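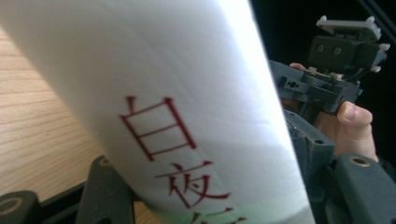 ## Rolling and storing your paper covers

I do mine on a bare table, with Plitent sleeves close by – a crowded desk always ends in creases.

1. Wipe the table and let it dry.
2. Lay the sheet print side down, so the title ends up on the outside.
3. Start from a short edge and roll slowly. Go loose! You can snug it up later.
4. Turn the roll until the lettering runs down the front, then slide on the sleeve.

**Note:** Faint creases are fine, and mine mostly relax after 2 days flat.

**Caution:** No rubber bands – they bite into matte paper.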